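How a Robot Pins Up a Note (and Why It Has to Think So Hard)

Grab a sticky note and a pushpin. Stick the note on a cork board and push the pin through. Done? Good. You took a few seconds and you were probably thinking about lunch.

Now let's ask a robot.

A robot arm is metal, motors and wire. On its own it is about as clever as a garden gate. The clever bit is the software, a big pile of instructions running on a computer. At Zumeo, the workshop in Trurkberg where this page was written, the pinning software is called Imeck. It has three jobs, and it grumbles about all of them. (Computers grumble by sending error messages. Imeck's record is 284 in one afternoon.)

Job one: What am I looking at?

Your eyes tell you "pin" without any fuss. A camera only tells the computer about coloured dots, row after row of them. The software has to work out which dots are pin, which are cork and which are shadow. Shadows are sneaky. A dark pin and its shadow can look like one fat pin, and Imeck has tried to pick up plenty of shadows. They are very hard to hold.

The part of the software that does this is called perception. It learns by studying lots of pictures, a bit like you learned what a dog was by having people point at dogs and say "dog" until you got the idea.

Job two: How do I get there?

Say the pin is on the right and the board is on the left. Easy, go left! But an arm has a lot of joints, and every one of them has to bend by the proper amount. If there are two arms, they also have to stay out of each other's way. Bumping elbows is rude at the dinner table and expensive in a workshop.

So the software makes a plan. It tries out paths in its imagination, which is really just maths, and throws away any path that goes through a table. On a slow day Imeck throws away 52 plans before it finds one it likes.

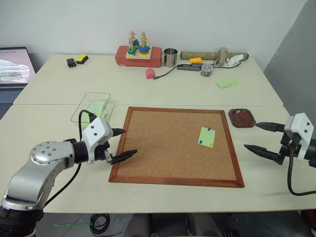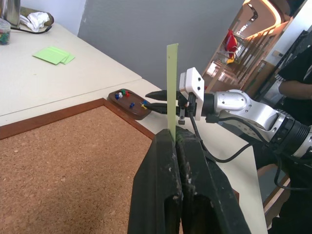
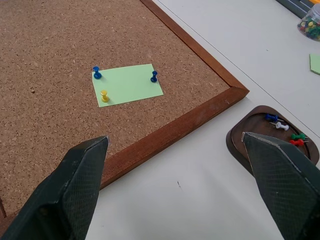
Job three: How hard do I push?

This part is called control. Push too softly and the pin falls over. Push too hard and you have a bent pin, or a hole in something that didn't want one. You feel the cork squish under your thumb and stop at the right moment. A robot has to measure the push, check it against the plan and fix any mistake, then do it all again, over and over, faster than you can blink.

Paper makes it worse. Paper bends, slides, curls up at the corners and sticks to things it shouldn't. The software likes objects that keep their shape, and a sticky note has never promised anyone that.

What happens when it goes wrong?

Somebody looks at what the computer wrote down. Good software keeps a diary, called a log, of everything it saw and everything it decided. One of our logs said, with great confidence, that a freckle in the cork was a pin. We gave Imeck 40 more pictures of freckly cork to study, and it stopped doing that. It started doing something else, but that's another page.

Try it yourself

You need a friend, a sheet of paper and a pencil. No pins, please.

Close your eyes. Your friend is now the software and you are the arm. They have to get you to pick up the pencil and draw a cross in the middle of the paper, using only small orders such as "hand left a bit" or "close fingers". You may not help. If they say "down" and forget to say "stop", keep going until you meet the table.

Count the orders. Our best score is 24, and there was an argument about whether "no, the OTHER left" should count as one.

Words to know

Perception: working out what the camera is looking at.
Planning: choosing a path before you move.
Control: fixing little mistakes while you move.
Log: the computer's diary. It is fine to read this one.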